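Clatbridge Community Help > Home & Laundry

Odd socks after every wash, how do you pair them without losing your mind

Asked by jetcombe_mum
2026-09-08
192 views

Family of 4, everybody wears plain socks, and I still end up with a pile of singles on the bed every time. Blues go with blues fine until you get to two blues that are nearly the same. Greys are worse. Then there's always one red one with no partner anywhere.

Have been matching straight out of the basket, one at a time, and it takes forever. Tried laying them in a row last time, cuffs all the same way, went a bit better. This is how far I got

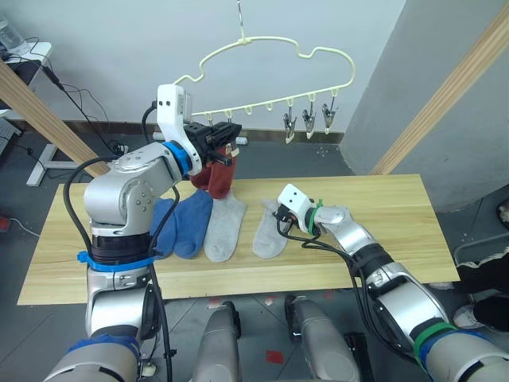 Anyway the dark red has been single since August. Do I keep it? Throw it? Also is there any point folding them or do people just ball them up. Need something quick, I do this after the kids are in bed and I'm tired.

3 answers

Paweena Thongsuk
Accepted answer

Keep going with the row, it's the right idea. Few things that helped here:

Don't pair anything until the whole lot is laid out. Tempting but you'll match the wrong greys and have to undo it.

Sort by color first, then look at the cuff. Ribbing is the giveaway, two socks can be the same gray and the ribbing is totally different. Length of the foot next. Put one on top of the other, heel to heel, you'll see right away if its a real pair.

Singles go in a bag on the back of the closet door. Check the bag next wash, before you start. If the red one is still in there after 3 more washes, it's a dust rag.

Folding: lay one on the other, toe up to the cuff, done. Balling stretches the top one. I did it for years and the cuffs all went baggy.

undley_dave
Helpful: 4

Buy all the same sock. Threw out everything, got one kind in black, never paired since. Wife says it's lazy, she's right

vasiliauskas_k

Check inside the duvet cover and the fitted sheet corners. Thats where ours go. Also behind the drum seal if you have a front loader, pull the rubber back and feel along the bottom, found a kids sock and a hair tie in there last month.

Mesh bag per person also works but only if they zip it. Mine don't.

Comment from jetcombe_mum: checked the sheets, no red sock, but did find a blue one I wasn't even looking for. Going with the bag on the door. thanks all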